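Boards > Learning Machines > Collecting Demos > Paper ball into bin, how many is enough?

Home Boards New posts Search Log in

Paper ball into bin, how many is enough?

orlandini_kid wrote:
Right, I need some opinions before I lose my mind. We've been gathering examples for a tidy-the-table task at the Bandmont site: two arms, white table, one scrunched up bit of brown paper, and a bin by the table. Right arm is meant to do the picking, left arm stays parked over the blue tray. Sounds like nothing, doesn't it? We're at 821 episodes as of this morning and the policy still dithers above the paper like someone choosing a biscuit.

Giorgia De Luca (she runs our sessions) wants to carry on as we are until the end of November. I want to stop and change things up. This is what the head view gives us:
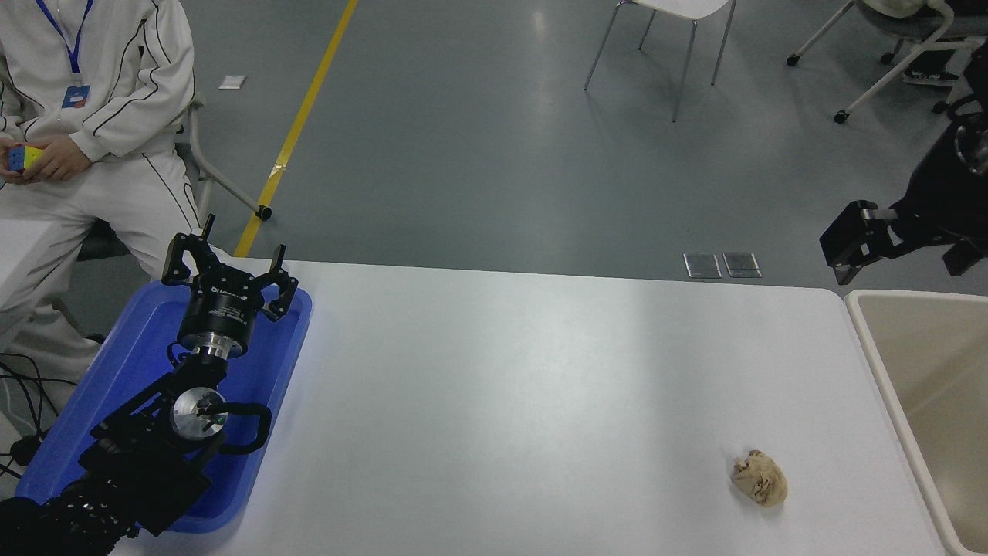
Right arm over by the bin, paper still on the table.

So what would you change first? More paper shapes, more starting spots, or more people driving?

trudach_tom wrote:
Starting spots, every time. I went through the small sample you shared last month and the ball was nearly always in the same patch near the right-hand side. Your model has learned "go to that patch" and then it panics when the paper is a hand's width off. We had exactly this at Trudach with sponges!! Move the thing about, even to places that feel silly.

Also, is the left arm doing anything at all? If it never moves you could leave it out of the action and save yourself some grief.

wobblewrist wrote:
Disagree with Tom on leaving the left arm out. They'll want it later for two-handed stuff and then you've got a pile of data with half the numbers missing. Record it parked. It costs you nothing.

Agree on the spots though. And re-scrunch the paper between goes, a ball that's been gripped 76 times has its own personality by then.

orlandini_kid wrote:
Ha, ours has definitely got a personality. We do swap it, but I admit it's when somebody remembers.

Mirko Ruggiero on our side reckons the real trouble is the approach. Some drivers come in from above, some come in low from the side, and the model splits the difference and does neither. I've been looking at the moments when the gripper is nearly at the ball and I think he may have a point. Same table, right arm reaching in:

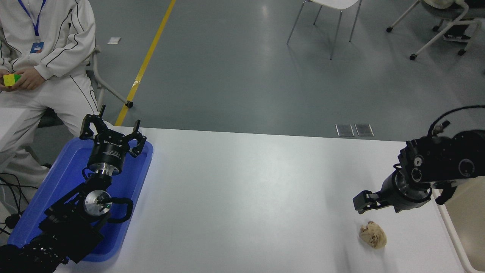 Re: Paper ball into bin, how many is enough?

trudach_tom wrote:
OK that's more useful. With the gripper just up and to the left of the ball like that, I'd want to know whether every driver gets there the same way. If you've got 4 drivers with their own habits, I'd label each episode by driver and train on one lot at a time. Quick to try and you'll know by teatime.

arholm_bev wrote:
Can I be the grumpy one? You lot always tell people to make everything the same and then complain that the robot can't cope with anything new. Mixed approaches are fine if there's enough of each. At Arholm we let people drive however they liked and it sorted itself out once we had a decent wrist view. I'd spend the time on cameras before I told anyone off for their style.

And leave the background alone, please. Chairs, people sitting about with a puzzle cube, cables on the floor, all good. I'd far sooner have that than a blank sheet behind the table.

wobblewrist wrote:
Bev, it "sorted itself out" after how many months, though? :)

arholm_bev wrote:
2 months, cheeky. And it still works.

orlandini_kid wrote:
Thanks all, this is really helpful (and a bit of a scrap, which I enjoyed). I'm going to split by driver first as it's cheap, then do a fresh batch with the ball starting all over the table. Left arm stays in the recording, sorry Tom. Giorgia says she'll allow it as long as I do the labelling myself, so that's my evenings gone. Will post the numbers when I've got them.

trudach_tom wrote:
Forgiven. Keep a few of the failed grabs as well, tagged as fails. You'll want them later.

Contact the moderators | Copyright Collecting Demos board | Back to top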